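Chapter 6: Who Pays for the Porch Light?

I ran a small after-school charity for years, and I still get the giggles when I think about our first budget (one page, in pencil!). This chapter is about running costs, the stuff donors rarely ask about.
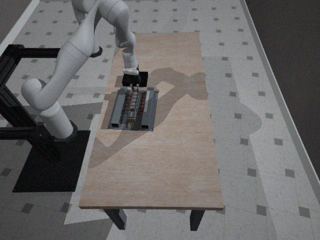
Running costs come back every month, whether or not anybody gives. Rent, soap, bus fare, bulbs. A long wooden table is a one-time gift, and people love giving those, but the power bill is forever.
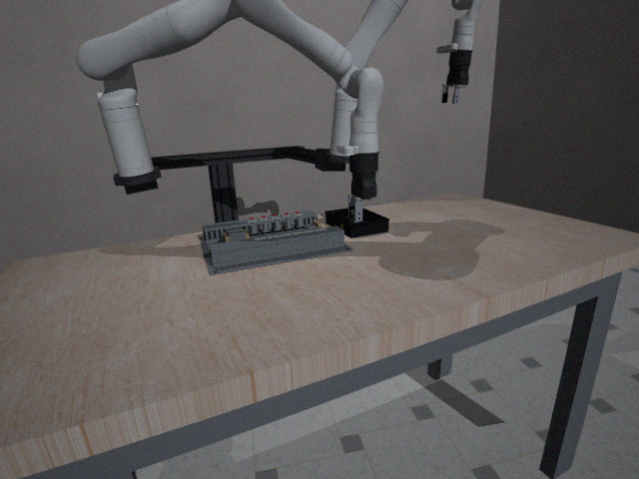
So in March we asked 60 families for small monthly pledges, and roughly 100 dollars came in.

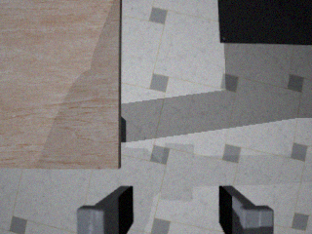
Violeta Riquelme thought we should have asked for less, from more people, and I've come around to her view.

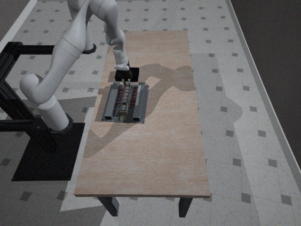

Keep pledges in their own column, please! We'll build that column next.

Comments

Akard: Does rent count if it's donated?

Semimus: Used this with my class, they loved the soap part.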